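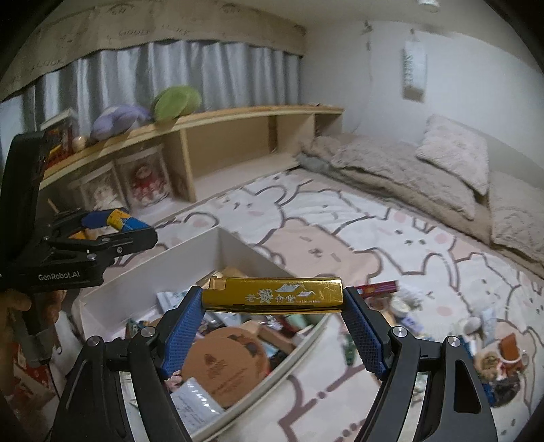

Tidying trial moves into its second stage

The Jatisstead Centre for Home Automation has opened the second stage of its trial on household tidying, which asks whether machines can yet clear a floor to a standard that residents would accept. The work will run until January and is carried out with the engineering firm Nesitz.

Tidying was chosen after the first stage, in which machines folded towels and loaded a dishwasher in the Centre's own kitchen. Those tasks involve a limited set of objects. A bedroom or playroom floor may hold mugs, rolls of tape, papers, small packages and flat metal cases, each of which has to be held in a different way and put down somewhere sensible.

In the current stage, people carry out the chores with hand-held grippers, and the recordings are used to train the control software, known as Turna. Each session lasts 30 minutes. Items are picked up from rugs and shelves, or sorted in and out of open storage boxes.

"A flat case can be gripped well enough today," said Mawuli Nartey, who leads the trial. "Deciding where it belongs is harder, and so is taking one thing out of a full box without disturbing the rest. We would not at present leave a machine alone with a child's bedroom."

Results from the first stage were mixed. The machine completed 20 of 30 set tasks without help. Most of the remaining tasks failed when one object lay partly under another, or when soft packaging changed shape in the grip. Speed also remains a concern — a box that a person sorts in five minutes took the machine well over an hour.

Shop-floor work will be examined separately. Odoi, a stationery wholesaler, has agreed to make two of its packing benches available, and staff there will be consulted before any equipment is installed.

Aicha El Sherbiny, the Centre's head of research, said that a full report on both stages would be published once the household sessions were complete. Residents of Jatisstead who wish to take part may apply through the Centre's enquiries desk, which is open until 5 pm.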